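Flevetano 项目工作记录
2026年1月
关键词:模糊过滤、手持夹爪、地毯场景、双手整理

接着上次没写完的地方写。上次停在“为什么过滤完数据,策略反而变笨了”,当时我在页边画了个大问号,还写了句“怀疑人生,先吃饭”。饭吃了,现在大概有眉目了!趁脑子里还热,先全部倒出来,乱一点没关系,之后要写进方法部分的时候再收拾。

先给没跟过这条线的同事补一句背景。我们这批示范是双手拿夹爪采的,任务是整理地毯上的零碎:把散着的小东西夹起来,放进托盘,或者从托盘里拿出来摆好。两只手各一个夹爪,各自带相机,一共200段。之前10月在 Flesanham 那边采的是桌面版,桌子平、背景干净、灯也老实,过滤脚本就是那时候写的,用得很顺手,顺手到我从来没怀疑过它。

换成地毯之后,同一个脚本,同一套参数,直接跑。我当时还挺得意的,觉得这叫可复用。

过滤前后的怪事

原来的脚本做的事情很朴素:每一帧算一个清晰度分数(拉普拉斯方差,全图),低于阈值算糊,一段里糊帧连着太多就整段扔掉。桌面数据上这个办法几乎没出过错,扔掉的基本都是手抖或者甩得太快的。

地毯数据上它扔了38段。看到这个数的时候我第一反应是“这次采得是有点急”,然后就去训练了。结果训出来的策略有个很固定的毛病:靠近物体的时候很稳,夹住之后一转向托盘就开始犹豫,夹爪在半路来回磨蹭,有时候干脆停在托盘边上不动。完全不过滤的那一版反倒没这么严重,就是抓取精度差一些,经常夹偏。

一开始我怀疑的是别的东西,按怀疑顺序记一下,免得以后又绕一圈:

左右手时间戳没对齐。查了,重新跑了一遍对齐,差异小到可以忽略。白忙一个上午。

夹爪开度标定漂了。也查了,拿标准块重新量过,没漂。

动作归一化的统计量是用过滤前的数据算的。这个确实是个 bug,改了,改完稍微好一点点,但磨蹭还在。

最后我才去看被扔掉的那些段。早该先看的!!以后规矩写在这里:任何过滤脚本换了场景,第一件事是打开垃圾桶看看。

垃圾桶里的东西

我把被扔的段落按“糊帧出现在什么阶段”分了一下,用 Dradetti 的时间轴打的标。打完标一看,糊帧几乎全挤在搬运阶段,也就是夹住以后往托盘挪、或者从托盘往外挪的那一段。接近阶段很少,松手阶段也很少。

这就解释了策略的毛病:它看过的“夹着东西转身”的样本被我成片成片删了,剩下的都是动作特别慢的那几段。慢动作里每一步的位移都很小,它学到的就是在那里慢慢蹭。

但问题还没完。搬运阶段相机在动,背景糊是天经地义的,桌面数据也一样在动,凭什么桌面上没事?

我对着帧看了半天才反应过来:桌面那批,背景本来就没什么纹理,糊和不糊,全图分数差不了多少,分数主要是夹爪和物体贡献的。地毯这批反过来,花纹又多又碎,一静下来分数高得离谱,一动就塌。阈值又是按静止帧的分位数自动定的(当时觉得自适应多优雅啊),于是花纹把阈值抬得老高,稍微一动全不及格。

拿这一帧说最清楚。托盘已经拖糊了,可夹在两指中间的白色电源适配器上,那个倒着的“MI”照样认得出来,两片插脚朝着相机,左右指各压住一边。要学怎么夹、夹在哪儿,这一帧的信息够用了,按背景的样子给它判刑太冤。

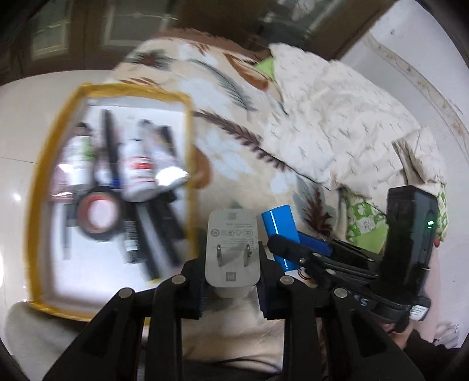
改法:只看指间

想法很直接,清晰度只在指间那一块算。手持夹爪有个天大的好处:手指在图像里的位置基本是固定的,只随开度变。所以不需要检测器,也不需要分割,根据开度查表就能拿到一个区域,两指之间加上一圈余量。

第一版区域取得太小,只有指尖那一条。夹大一点的东西还行,夹细长的就翻车,区域里大部分是垫子的黑色,本来就没纹理,分数永远低。后来把区域沿着夹爪朝向往外拉长,让夹着的东西多露一点进来,情况马上好了。

第二个坑是黑色的手指本身。手指和物体的交界处是一条很硬的边,这条边跟着夹爪走,永远是清楚的,它会把分数托起来,哪怕物体本身糊成一团。处理办法是把手指的轮廓掩掉,再往外腐蚀几个像素。掩模也是按开度查表,标定的时候顺手录一遍空夹开合就有了,很便宜。

第三个坑是张开的时候。还没夹住东西的那些帧,指间看到的就是地毯,那指间清晰度和背景清晰度是一回事,等于又绕回老问题。我现在的做法是按阶段分开:没夹住的时候,用夹爪位姿算出来的速度设门槛,图像分数只做参考;夹住之后,只看指间。判断“夹住”用开度曲线变平加上一点持续时间,土办法,目前够用。

阈值也不再自适应了。改成每种物体自己跟自己比:同一段里,这个物体在指间最清楚的几帧取中位数,其它帧算相对值。这样花花绿绿的东西和纯白的东西就能用同一个相对门槛。纯白的小方块之前特别吃亏,表面什么都没有,绝对分数怎么算都高不起来。

伪代码先记一份在这里,正式的在仓库里,分支名跟这条记录同名:

读入一段,取左右手各自的开度和位姿
按开度切出接近、夹持、松开三个阶段
接近和松开:用速度判,图像分数只写日志
夹持:按开度查区域和手指掩模,算区域内分数
除以本段夹持阶段最清楚几帧的中位数
连续低于门槛的时间太长才切掉,只切那一小截,整段保留

最后一行很重要。以前是整段扔,现在是切片。一段示范里有一小截糊,前后都是好的,没道理连坐。切完以后训练时不跨切口取动作块就行,这里数据加载器要改一下,我已经改了,改得有点丑,谁看见了请包涵。

细管子的情况

指间区域最难伺候的是细长的东西,所以专门挑了一批夹管子的来调。参数基本就是盯着这类帧调出来的:银色的管身夹在两个指垫中间,黑色螺纹盖朝上,管身往压平的那头越来越窄。上半截有小花的图案,下面还有一行黑字,结尾的“sier”能读出来,可以当成很方便的清晰度参照。托盘那边糊不糊,随它去。

银色表面有一个额外的麻烦,反光。高光边缘会随角度跑,分数忽高忽低,看曲线像心电图。我试过先压高光再算,效果有,但压过头以后图案也一起没了。后来换了个偷懒的思路,曲线上做一个短窗的中值,让单帧的尖峰说不上话。看着糙,比压高光稳。
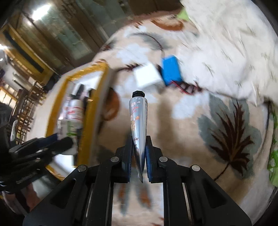

结果,先记粗的

同样的200段,新脚本跑完,需要整段拿掉的从38段降到13段。这13段我一段一段看过,确实该扔,多数是夹着的东西自己都看不清了,也有几段是位姿丢了,跟图像没关系,被速度那一关拦下来的。

被救回来的段,我也抽着看了不少,大部分没问题。有几段我个人觉得偏糊,但脚本放行了,暂时不动它,先看训练结果说话。

训练设置和之前完全一样,网络没动,步数没动,种子用老的那几个。评测在 Edwards 那套架子上跑,物体摆放用之前存好的初始布局,一张一张照着摆。“夹起并放进托盘”的成功率,新过滤是74%,旧过滤那一版连一半都不到,不过滤的那一版夹在中间,离新的还有不小的距离。

更让我高兴的是半路磨蹭没了!夹住、转、放,一气呵成,有一次快得我手都放到急停上了。剩下的失败主要有这么几类:

细管夹得太靠盖子那头,转的时候管身在指间打滑,到托盘上方已经歪了。这个跟过滤没关系,是示范里夹的位置本来就散。

碰到托盘边框。夹着东西的时候下方视野被挡,策略好像对边框高度没什么概念,总是低那么一点。

把皱起来的布当成物体去夹。布的褶皱在相机里看起来很有“东西”的样子,它很认真地去夹,夹起来一角,然后不知道该怎么办。看着挺心酸的。

还有一类,两只手抢同一个东西。左右都靠过去,然后双双停住,像在门口互相让路。双手分工这件事目前全靠示范里的习惯,模型没有任何显式的约定,后面肯定要单独处理。

一个我差点信了的错误结论

写在这里提醒自己。中间有一天我跑出一个非常漂亮的数,比上面那个还高,差点就往群里发了。后来发现评测布局读错了文件夹,读成了训练里出现过的那组。布局文件现在改了名字,训练和评测分开放,读的时候会在日志第一行打出来。以后贴结果,请连着那行日志一起贴,包括我自己。

关于“糊”到底有多坏

跟同事吵过一次,还没吵完,先记立场。对方的意思是:既然不过滤的那版也没有特别差,那索性别过滤了,让网络自己学会忽略,数据多了自然就好。我的看法是数据多的时候也许成立,现在这个量级不成立。不过滤版夹偏的毛病很明显,而且夹偏集中在指间本身就糊的那些物体上,小的、细的尤其厉害。

不过我也承认,我没有做“随机扔掉同样多的段”这个对照。要是随机扔也能有这个效果,那我上面讲的故事就得打折。这个对照必须补,排在下一批的最前面。还有一个对照也该做:只改“整段扔变切片”,清晰度还是全图算。眼下这两个改动是绑在一起上的,谁出了多少力分不清,我自己猜切片的功劳可能不小,但猜不算数。

杂项

开度查表对两只夹爪要各录一份,不能共用。我图省事先共用过,右手的区域整体歪了一截,分数看着还很正常,属于最讨厌的那种错。

相机曝光锁死之后糊帧本身也少了一些,下一批采集前记得检查,两边都要锁。

托盘里东西多的时候,夹爪伸进去,指间区域会混进旁边的物品。瓶子和胶带卷这些挨得近的最容易混。目前没处理,先看看影响大不大,真要处理的话大概得用深度,我很不想用深度。

Dradetti 导出的时间轴默认从零开始算,我们的日志用的是系统时间,合并之前要加偏移。我第二次栽在这里了,已经写进脚本,不用再手动加。

老的桌面数据也该用新脚本重跑一遍。照理说变化不大,可我现在对“照理说”没什么信心。跑的时候注意 Flesanham 那批的相机内参是另一份文件,别拿错。

物体清单需要补几个字段:表面反不反光、最窄处多宽、有没有文字或者图案。文字和图案这一项本来是为了人眼核对加的,后来发现拿来挑调参样本特别快,建议保留。

下一步

补随机丢弃的对照,布局和种子照旧
拆开切片和指间区域,各跑一版
给夹管子的示范加一个夹持位置的直方图,看散到什么程度
边框碰撞的失败挑出来重放,看看最后那一截高度到底差多少
两手抢东西的片段单独存一个文件夹,先攒着

训练机今晚排给随机丢弃那组,配置已经提交,日志目录在老地方。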